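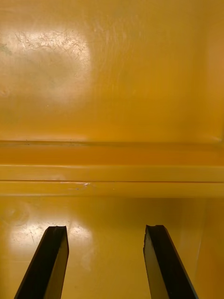 Teste de sirene no domingo: como sei que não é a sério?

Wing-sze Tai
Mudei-me para Orklow em fevereiro e adoro isto, mas no domingo às 11 a sirene tocou durante 3 minutos e eu fiquei plantada na cozinha sem saber o que fazer! A vizinha nem levantou a cabeça das alfaces. Há maneira de distinguir um teste de um alerta verdadeiro? E devia ter recebido alguma coisa no telemóvel?

Kellen
Bem-vinda! Boa pergunta, e ainda bem que a fazes agora. Em Orklow o teste é um toque contínuo, sempre igual do princípio ao fim. O alerta real sobe e desce – quando o ouvires uma vez não o confundes mais. Se for a subir e a descer: para dentro de casa, janelas fechadas, rádio local ligado. Quanto ao telemóvel, os testes da sirene não mandam mensagem, só os alertas a sério. Vê nas definições, em notificações, se os avisos de emergência estão ativos (no meu vinham desligados!). E arranja um rádio a pilhas, o meu é um Bachmann velhinho e continua impecável. No último simulacro inscreveram-se 1.607 pessoas, foi uma manhã ótima, aparece no próximo!

Bunska
acho que é no primeiro domingo do mês, mas confirma na junta

Wing-sze Tai
Kellen, mil obrigadas! Fui ver e os avisos estavam mesmo desligados – já liguei tudo. E conta comigo para o simulacro, vou levar a vizinha das alfaces.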